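How Does a Robot Know Where Its Hand Is?

By the Oltdale Young Makers desk
2025-07-09

Print this page | E-mail this page

Close your eyes and touch your nose. Easy, right? Now keep them closed and touch your left knee. You did that without looking because your brain always has a pretty good idea of where all your parts are. A robot has to be told. The telling is done by software, which is another word for the instructions that run on a computer, and today we're going to peek at the software inside a kitchen robot. It's one of our favorite subjects ever!

We'll use a robot called Plimodov. Plimodov has one arm, a gripper for a hand, and a small camera riding along near the gripper. It practices in a kitchen at the Oltdale workshop, and the program that runs it is called Dixit. So when we say Plimodov, think muscles. When we say Dixit, think brain.

Seeing is harder than it sounds

When you look at a toaster oven, you just see a toaster oven. When Dixit looks at one, it gets numbers. Thousands and thousands of them! Every picture from a camera is made of tiny colored dots called pixels, and each dot is stored as a few numbers that say how red, how green and how blue it is. A big list of numbers doesn't say "door" or "knob" anywhere.

So the first part of Dixit is the part that does the seeing. Grown-up programmers call it perception. It learned from pictures that people had labeled by hand: door, knob, handle, counter, door again. The Oltdale team gave it 2,000 kitchen pictures to learn from. After enough of them it started to notice patterns (a row of round shiny things is very often a row of knobs) and it could make good guesses about pictures it had never seen before.

They are guesses, though, and Dixit gives each one a score. A score of 100 would mean totally sure. If the score for a knob comes out under 50, Dixit won't reach for it. It moves the camera a little and looks again. You do the same thing when you tilt your head at something weird.

Shiny stuff is a pain

Want to know what makes perception grumpy? Metal and glass! A shiny oven acts like a bad mirror. Bright light bounces off and turns part of the picture plain white, so there's nothing left to read there. A polished knob can have a tiny copy of the whole room on it.

Glass is even sneakier. If an oven door is open and lying flat, the camera looks straight through it and sees the countertop. Is there a door there or isn't there? A program that only hunts for the color of the door would say no, and then CLONK, the gripper bumps the glass. Dixit looks for the edges instead. It finds the metal border around the pane, then fills in the middle and marks the whole shape "don't touch."

Which way is up?

Now for a fun one. Because Plimodov's camera rides near the gripper, it tips whenever the gripper tips. An oven can look sideways, or a countertop can seem to be a wall. You might get dizzy looking at those pictures. Dixit doesn't, because it knows the angle of every joint in the arm. There are 6 joints, and each one has a sensor that reports how far it has turned. Dixit adds up all those turns, works out exactly how the camera is tilted, and does some math to set the world straight again.

You can try this at home with a cardboard tube. Look through it and tilt your head all the way to one side. The room looks tipped, but you still know where the floor is, because your body knows it tilted. That's what the joint sensors do for the robot.

Making a plan

Once Dixit knows where things are, another part of the program wakes up, the planner. The planner is like somebody solving a maze. It starts at the place where the gripper is and looks for a path to the place where the gripper should be, without going through the oven, the door, a cutting board or anything else standing around.

It doesn't find just one path! On a busy countertop it might sketch 19 of them in the time it takes you to blink, toss out every one that hits something, and choose the shortest one that's left. Then it checks that one again in a pretend kitchen inside the computer. The pretend kitchen is called a simulator, and our readers who play building games would feel right at home in it.

Little steps and lots of checking

The last part is control. Control takes the path and turns it into orders for the motors: this joint a tiny bit left, that one a tiny bit down. After every order it asks, "Did we get where we wanted to go?" If the gripper is a hair too far over, the next order fixes it.

Checking and fixing over and over like this is called a feedback loop. You have one too. Pour some milk and pay attention to your eyes. They keep watching the glass while your hand slows down near the top. If you shut your eyes, you'd have no feedback, and you'd have a puddle.

When something goes wrong

Things do go wrong, and that's where a programmer's favorite tool comes in. The team at Oltdale uses one called Erotberg. It saves the camera pictures, the scores, the paths and the motor orders together, so people can play them back slowly and find the moment when the program got mixed up. Back in January it helped them catch a mistake where Dixit had swapped left and right in one line of code. One line! The fix took less time than lunch.

If you'd like to be a robot programmer for an afternoon, write out instructions for a friend to put a spoon in a cup. Your friend has to do exactly what's on the paper and nothing more. Did you remember to say "open your hand"?

Reader comments

pancake_fox: we did the spoon one and my brother stood there holding the spoon FOREVER because i forgot let go

Room 6 Science Club: Our class wants to know if the robot can see in the dark. We think no, because the pixels would all be black.

mossy.t: The tube thing made me fall off the couch but it works
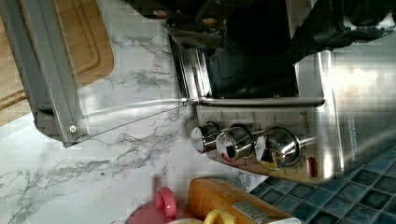 gearsandgrapes: Can you do the next one on how the gripper knows how hard to squeeze? I want to know about eggs.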